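4.2 Recording a two-hand bin task

The Clullo method learns from paired demonstrations, so both grippers must record the same attempt.

1. Place the clear bin at the back of the grey table.
2. Start both grippers within 15 seconds of each other.

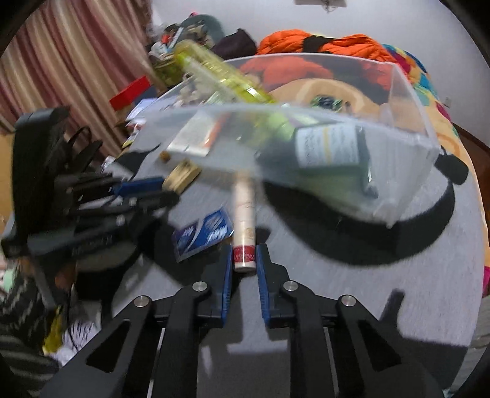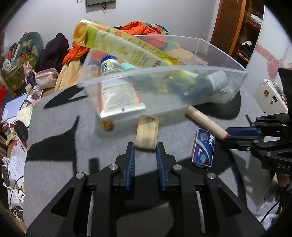

Views from a hand-held gripper, with the second gripper at the left (first) and at the right (second).

3. Save the attempt to Clidis.

Caution: Discard any attempt with a gap in either recording.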